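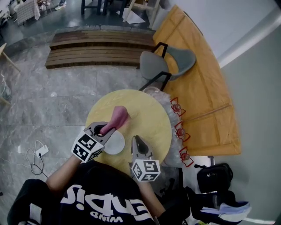
2. Planning and Budgeting a Collection Station

This section covers what to order before a Plerker station is installed. Read it before you fill in the order form. Installation is covered in section 3.

2.1 Work out the station

1. Choose the table first. A small round table suits seated work with a plate or similar item set between the grippers. Measure the top and the clear floor on every side.

2. Order 2 hand-held grippers per operator. Each must carry its own marker cube, with the printed square patterns unobstructed.

3. List the objects to be handled. Check the narrowest and widest against the jaw opening in the Plerker data sheet. Thin, flat utensils should be tested before a bulk order.

4. Plan the power. Allow one outlet per adapter and enough cable to reach it along the wall.

Note: Marker cubes are matched to their grippers at the factory. Order spares by gripper serial number.

Caution: Do not route charging cables across the operator's foot space.

2.2 Set the budget

1. Enter the base price. One Plerker pair with cubes and charger is $2,613.

2. Add $400 per station for fixtures, table covers and spare jaw tips. This line is often left out and then charged to repairs.

3. Add the Fesero software license. It is billed per station — not per operator — and renews each May.

4. If the station will later feed a Caputo arm, request the arm quote now. Mounting plates have a longer lead time than the grippers.

Note: Prices are those of the Samau list dated December 18, 2022. Freight and tax are extra.

2.3 Before you order

Confirm the delivery address, the outlet type and the number of stations. For orders of more than 3 stations, ask Samau for a staged delivery. Opened gripper sets can be exchanged only if the cube seals are intact.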